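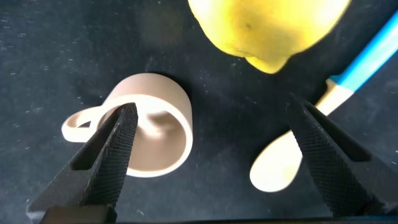

Mug, lemon, spoon, as the wrist camera gets them.

I've spent most of this week arguing with a planner about a spoon, so forgive me if I sound a bit worked up. My beef is with the confidence score — that one tidy number our perception code hands to everything downstream. I think we should stop letting it run the show.

We build on Wosine for perception and Laltard for motion, and the two talk through a little bridge I wrote in April and have regretted ever since. Wosine looks at a spoon and says "spoon, very sure." Great! But sure of what? The name, the outline, the angle of the handle? Laltard only hears "very sure" and starts planning as if it had been handed a CAD model. It has no idea that half the thing might be hidden behind a fingertip.

I'd much sooner have a blurry answer with its doubts attached. Tell me the label is solid and the far end is a guess, and I can plan around that (go for the near end, back up, look again). Zetarard does a version of this: it carries 4 separate numbers per object and lets the planner pick which to care about. It's clunky, the docs are awful, and I still like it better than anything else I've tried.

People push back that more numbers means slower planning. Sure, a bit. We lost about 100 milliseconds per cycle when I tried it, and I got them back by dropping a collision check that was running twice. Most of our slow code is like that, if we're being fair.
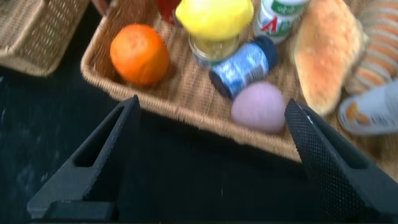

A fuller tray, with the bread roll close to the right fingertip.

Crowded trays are where the single score really falls apart for me. Things touch, things lean, and the camera is moving, so the edges smear. I want the software to say "orange, yes; whatever is behind it, ask me later." The folks behind the Taşdemir toolkit say a bigger model will sort this out, and maybe it will, but I've heard that for 3 years now and I still have a bridge to maintain.

So I'm rewriting the bridge this weekend. Two fields to start with, label and shape, kept apart all the way down to the planner. If Laltard chokes on it I'll post the logs.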